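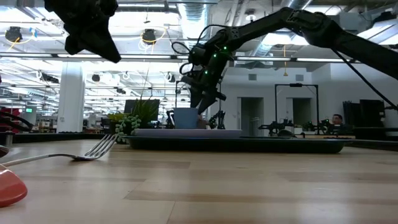 Wood keeps a record of how a tree grew. Each year a tree adds a new layer just under its bark. The part that grows in spring is pale and soft, and the part that grows in summer is darker and harder. When a log is sawn into boards, the saw cuts through these layers and they show up as lines called grain. On a pale tabletop the lines can be faint, like the darker streaks running along the planks behind this page's title. On other kinds of wood they are bold and easy to follow with a finger.

If the log is cut straight across instead, the layers look like rings, one inside the next. The smallest ring is the oldest. 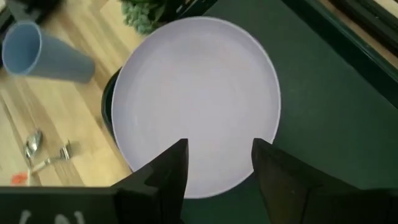
Faint circles on a plate. Tree rings share a center in much the same way.

To find the age of a tree, count the dark rings from the middle to the bark. A stump with 12 dark rings comes from a tree that grew for 12 years. Wide rings mean good growing years, with plenty of rain and light. Narrow rings mean hard years — dry weather, cold, or insects eating the leaves.

Scientists do not need to cut a tree down to read it. They use a hollow drill called a borer, which takes out a thin rod of wood. The rings appear on the rod as short stripes.

In Nonddale forest the growing season starts in June, so the rings there are narrow and a magnifying glass is needed to count them.

Words to know
Grain: the lines seen in a sawn board.
Borer: a hollow drill for taking wood samples.
Bark: the outer cover of a tree.

Text by Yaa Mensah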